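Kutano Door and Window Alarm Kit: three months in

Posted Aug 28, 2019

Our street had a run of break-ins back in May, four houses and a detached garage, and I'm the person who had been locking the back door with a bolt from the hardware store and hoping for the best. So I finally bought an alarm. My neighbor Denise Haworth swears by her Imia system, but that one wants a monthly fee forever and I'm cheap, so I went with the Kutano kit (no contract, yay!).

You get a base station, five door and window sensors, one motion sensor and a keypad. Setup took me 29 minutes, and that includes hunting for a screwdriver and moving a pile of laundry off the shelf where I wanted the base to go.

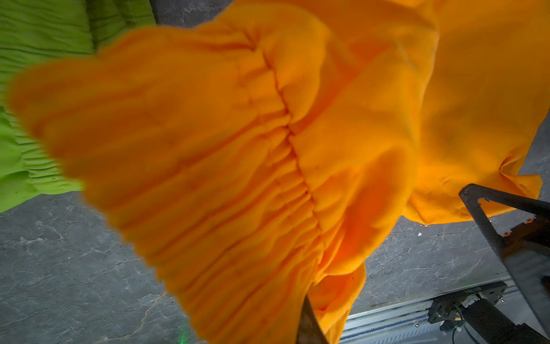

Orange knit, gathered seam and all.

The sensors stick on with tape, and the tape is strong. I put one on crooked and getting it off took paint with it, so do measure first! The keypad is nice and chunky, with buttons you can find in the dark, and the siren is LOUD. My dog went under the bed and stayed there until dinner.

Now the app. It logs every single opening of every door, and by the end of the first month I had 347 entries for the back door alone (teenagers). You can filter them, but the filter resets whenever you close the app, which drives me nuts.

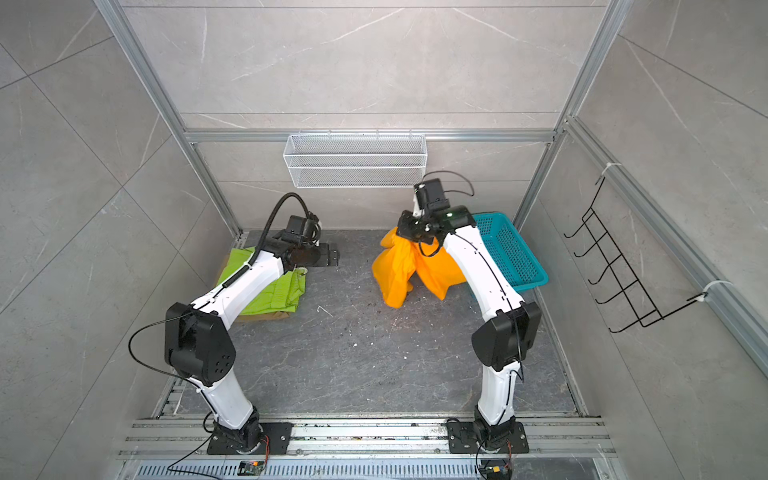
I had two false alarms, both from the motion sensor, both in the first week. I turned the sensitivity down a notch and it's been quiet ever since. Customer service was friendly but slow – a man named Howard Mottram did call me back, two days after I'd fixed it myself.

Would I buy it again? Yep. I'd get the extra window sensors at the same time though, the shipping on a second order is silly. Four stars, and they can have the fifth when the filter works.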